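Teaching an arm to pick the right box when all the boxes look alike

I promised a write-up of the shelf picking method after our Geltby demo, and a few of you have been very patient (thank you!). So, let's build it. You'll need an arm with a gripper, a depth camera, a shelf, and a pile of groceries you won't mind crushing a corner or two of. I use Kohlhase, our little planning library, but any motion planner that lets you score your own grasps will do fine.

The problem, if you're new to it: a detector trained on product photos is great at saying "that's a box of crackers" and pretty hopeless at saying which box of crackers, once you line up a bunch of the same brand. You get one giant blob with a high score, and the arm happily goes for the seam between two boxes. Ask me how many times I've watched that.

Step 1: Stock the shelf badly on purpose

Don't set out five nicely spaced items. Put the same brand side by side, then put more of it behind. Mix flavors in the front row so the colors match but the small print doesn't. Keep a second shelf with different brands and different box heights, which gives you an easy set to compare with.

Step 2: Collect your views

Take 21 views of each layout, moving only the wrist. Shuffle the boxes and do it again. My full set came to 1,010 views, and yes, I labeled them by hand over most of September with the radio on. Label the front face only. I started out labeling whole boxes, tops and all, and had to throw that work away.

Step 3: Split the blob

Run your detector as usual, then look for depth edges inside each detection. Where two boxes sit flush there may be no depth edge at all, so add a second cue: the repeated logo. Every logo gets to vote for one face. If a blob has four logos in it, you've probably got four faces, and you can cut between them.

Logos from the row behind will vote too, so drop any vote that sits more than 2 cm deeper than the nearest face. Measure that along the shelf's own depth direction (I used the camera's at first and got nonsense on anything viewed at an angle).

Step 4: Score the grasps

For each face, propose a few grasps and give each one a score for clearance on the left, clearance on the right, and how much of the label you've read. That last one matters more than I expected! A grasp on a box you haven't identified is a wasted trip. If the label score is low, move the wrist a little and look again before you commit.

Step 5: Run it from a parked pose

Park the gripper in the gap between the two shelves, pointed at the lower row. From there my arm can reach the purple Annie's boxes without swinging wide, and the Simple Mills and pretzel cracker boxes on the upper level stay out of its way. Go slow on the first few runs and keep a hand near the stop button.
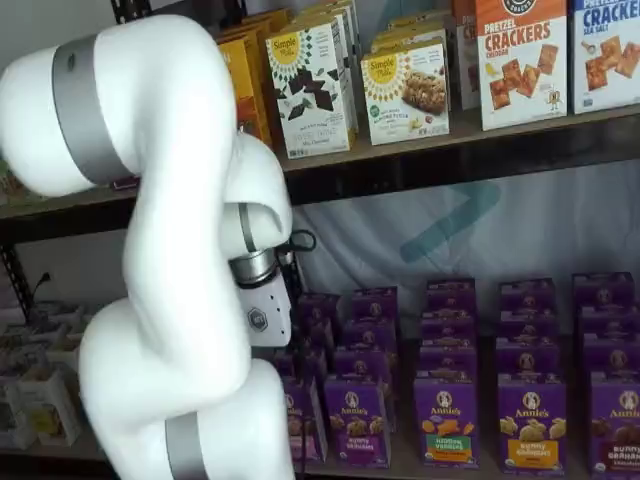

Step 6: Check your numbers

Do 20 picks per layout and write down every miss, including the ones you feel like blaming on the box. I keep three columns: wrong box, right box but bad grip, and neighbor knocked over. My wrong-box column shrank a lot once logo voting went in. Knocked-over neighbors barely changed, so that's what I'm poking at next, probably with the Sondetti fingertips if they fit my mount.

The label sheets and the scoring script are in the Tranau folder, same place as last time. If you try it with bags or pouches, send me your miss sheet, I'd love to see it.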